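Mon 2 September

**Wosetti workshop: progress report on the Nadwood bench automation grant**

Thank you again for your patience over the summer - it was a slower start than we promised you in the spring, and we're very glad to have something solid to share. The arm has now been at the finishing bench long enough for people to have opinions about it, and they do!

Since our last report the bench has sent out 2,586 framed boards, and 942 of those went through the arm for the surface check and the sorting of small parts. The rest were done by hand as before, mostly the odd sizes, which we still haven't taught it. Our target for the period was higher, and we lost a good stretch of it to a wrist bearing that had to be reordered.

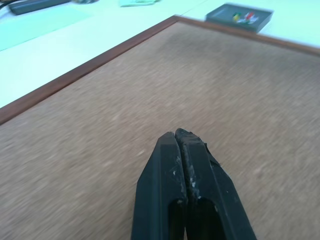

*The gripper, fingers closed, over a brown board in its reddish-brown frame. The fingertips are showing wear.*

New finger pads are on order from Dridel, and we've set aside 60 dollars a pair for them, a cost we missed in the original budget (our mistake, and we'll absorb it).

What has changed most is the day itself. The bench crew used to spend whole afternoons bent over the same task, and now they take turns minding the arm and doing the hand finishing, which they like far better. Two of them asked for more training, so we've given 140 hours to it, paid at the normal rate. Not everyone is won over. The early shift finds the stopping and restarting tiresome, and we've moved their break to suit.

No jobs have been cut, and none will be under this grant. In October we'd like to try the larger boards, and you'd be very welcome to come and watch.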